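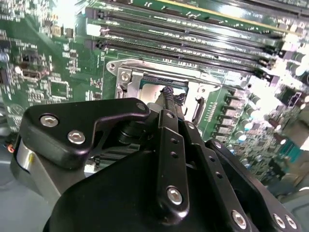
**Best place to stand for a first lower-league match?**

Posted by Farzad Zamani, February 2019

Hi all! I'm finally taking my nephew to his first Disar Town home game and I can't wait. He's 10 and completely football mad. Do we stand behind the goal or pay extra for the Pollock Stand? He isn't tall, and I'd love him to hear the singing. Also, is it worth getting there early?

---

**Firouzeh Bahrami**

Oh, you're going to have a great time! Go behind the goal at the Isik Road end, right down at the front by the wall. Kids always get let through, and he'll hear every word the keeper shouts (some of them you may have to explain later). The Pollock Stand has a fine view but it's quiet until we score.

Get in 45 minutes before kickoff if you want the wall. We had 1,196 in for the Ultari game, a brilliant 2-2 with a header right at the end, and latecomers were stuck behind the pillars. Bring gloves. The tea is good, the pies sell out by halftime.

---

**northbank540**

pollock stand every time, you can see the offside line

---

**Farzad Zamani**

Wall it is, thank you both! Might try the Pollock for the preseason friendly in July. Does anyone know if they take cards at the turnstile?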